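4.2 A bancada de ensaio elétrico e o que mudou para quem trabalha nela

Quando chegámos à oficina da Bulterent, em outubro, a automação já tinha entrado no armazém e na expedição, mas ainda não tocava na bancada onde se verificam as extensões elétricas antes de voltarem para aluguer. Foi por essa bancada que a direção quis continuar, e foi também ali que passámos mais tempo, em parte porque as pessoas nos receberam muito bem (e com muito café, há que dizê-lo), em parte porque o trabalho com fichas e cabos mostra como é difícil separar o gesto repetido do gesto que exige atenção. O cabo raramente fica onde o deixamos, e a mão que segura a ficha tem de contar com isso. A Figura 7 mostra um momento desse trabalho, com uma ficha preta em cada mão e a extensão branca entre as duas.

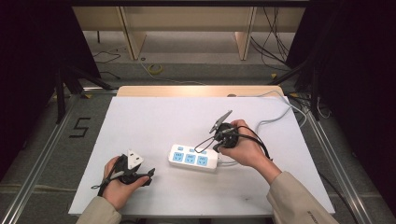

Texto de Delali Odoi e Ragnheiður Sveinbjörnsson

Figura 7. Manuseamento de duas fichas junto a uma extensão, sobre a placa branca.

O sistema Brikirska, instalado na bancada vizinha, passou a encarregar-se da inserção e da medição nos modelos mais comuns. Das 2.295 verificações registadas no período estudado, 766 foram feitas sem intervenção humana do princípio ao fim. As restantes passaram, em algum momento, pelas mãos de alguém: uma ficha que entrava de lado, um cabo que fazia um laço à frente da tomada, um interruptor que o sistema não conseguia ler. Os operadores chamavam a estes casos «os teimosos», com um carinho que nos surpreendeu um pouco.

Entrevistámos 29 pessoas, em conversas que duraram por volta de 70 minutos e que muitas vezes se prolongaram para lá do gravador. O alívio nos pulsos apareceu logo nas primeiras, e quase toda a gente o mencionou. Menos esperada foi a queixa sobre o ritmo. Antes, as peças fáceis serviam de descanso entre as difíceis; agora, ao posto manual chegam sobretudo os teimosos, uns atrás dos outros, e o fim do turno pesa mais na cabeça do que nos braços. Uma operadora contou-nos que tinha deixado de conversar enquanto trabalhava e que sentia falta disso.

A chefia reagiu com uma rotação de duas em duas horas entre os dois postos, à semelhança do que já se fazia na Plundness (ver secção 3.4). A medida foi bem aceite, embora os mais antigos preferissem escolher eles próprios a altura da troca, ponto a que voltamos na secção 5.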